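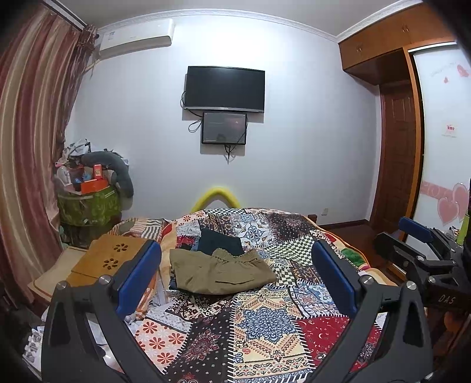

About the Sirnham Robotics Club

Sirnham Robotics Club is an after-school and home-project club for students in grades 8 through 12. It is run from Room 110 at Haslam School and is open to any student in the Sirnham area, including students who attend other schools or are taught at home. No earlier experience is needed. We ask only that new members can attend most weeks and are willing to keep a written log of what they do.

How we started

The club began as an elective class taught by Marlies Lüthi, who still teaches physics at Haslam. The first group had 11 students and two shared laptops, and spent the year building line-following carts from a kit. When the elective was dropped from the timetable, the students asked to keep meeting, and the class became a club. The carts are still in the cabinet and new members still take them apart in their first month.

For several years we did what most school clubs do: one build per season, one competition, then a long break. That suited the students who liked mechanical work. It suited the programmers less well, as they often got the robot a few days before the event and had little to do before then. We changed the plan so that there is work for everyone from October on.

What we do now

The club has two tracks. Students pick one in the fall and may switch once.

The Build Track designs and makes a small wheeled robot for the Muvby Cup, a regional contest for school teams. The rules change each year but the robot always has to pick something up and put it down somewhere else. Kadir Sezer leads this track. He is a machinist by trade and teaches basic shop safety, measuring, CAD and assembly.

The Handling Track studies how a robot might do ordinary household jobs. Students use hand-held grippers to do a task themselves, record it from the gripper's point of view, and then sort and label the recordings. Later in the year they use the labeled recordings to train and test a small model. Nermin Tuncer leads this track with help from Doğukan Kaplan, a former member who came back to us after finishing his degree.

The Handling Track project this year is called Gikby. The name was picked by the students and has no meaning we are aware of. Gikby deals with clothes: finding a garment, taking hold of it, folding it and setting it down. Cloth was the students' choice too. They had worked with blocks and cups the year before and wanted something that changes shape when you touch it.

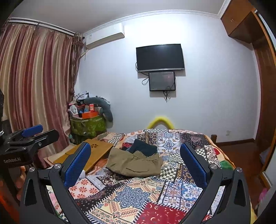
Handling Track: clothes on a patchwork bedspread, with the gripper open.

Working in real rooms

Gikby recordings are made in bedrooms and living rooms. A plain table in a classroom is easier to work at, and we still use one for first practice, but a model that has only been shown a plain table does poorly when the background changes. Patterned bedding is a good test. The program has to tell where the garment ends and the cover begins, and a dark garment lying partly under another one makes that harder. Curtains, cabinets and things stored in corners all go into the recordings as they are.

Before any recording, students fill in a one-page plan. It lists the garments, the starting position, the task and who is doing what. One student handles the gripper and another keeps the log. They swap halfway through the session. A recording where the cloth slips or the fold comes out wrong is kept and marked as such. Students sometimes want to delete these, and we ask them not to.

The current set has 143 labeled recordings. Each one is checked by a student who was not there when it was made. If the two students disagree about a label, it goes on a list and the whole track talks it over at the next meeting. Most of the disagreements so far have been about when a grasp starts. Some students count from the first contact with the cloth and others from the moment the jaws stop closing. The track settled on first contact in the winter and had to go back and relabel the early recordings.

Homes and privacy

Recordings are made in a home only when the adult who lives there has signed our form. Families may ask for a recording to be removed at any time and do not have to say why. We do not record people's faces, mail or documents, and screens are to be switched off. Recordings are stored on the club's own drive at Haslam and are not posted online. Pictures used on this site are approved by the family first.

What students learn

Members of either track learn to plan a piece of work, write down what happened and explain it to someone who was not there. Build Track students leave with shop and CAD skills. Handling Track students learn some Python, basic statistics and how to keep a large set of files in order. The last of these is the one former students bring up most when they write to us.

Grades are not given. Each student presents once in the spring to families and the rest of the club. Presentations are ten minutes long, and we ask that one part of each be spent on something that did not work.

Who runs the club

Marlies Lüthi, club director. Handles enrollment, room bookings and anything to do with the school.

Nermin Tuncer, Handling Track lead. Taught computer science in middle school before joining us.

Doğukan Kaplan, Handling Track assistant. Looks after the file storage and the labeling software.

Kadir Sezer, Build Track lead. Also responsible for tools and the safety test that every member takes before using the shop.

Ertuğrul Polat, equipment and parent contact. Keeps the sign-out sheet for the grippers and laptops and answers questions about home sessions.

Meetings and cost

The club meets twice a week during the school year, from 3:45 to 5:30 p.m. Home sessions are arranged separately with the family and last no more than 2 hours. An adult from the club is present at every home session.

There is a yearly fee that covers materials and the Muvby Cup entry. Families who would find the fee difficult should speak to Marlies, and it will be reduced or dropped. Students do not need their own computer. Closed shoes are required in the shop, and long hair has to be tied back.

Joining

New members are taken in September and, if there is room, again in January. To apply, pick up a form at the Haslam front office or ask Ertuğrul to send one. Students may sit in on one meeting before deciding. Please say on the form which track you are interested in, even if you are unsure.

We are also looking for homes in the Sirnham area where the Handling Track could hold a session. A bed, a couch or a folding surface is enough. There is no need to tidy up first.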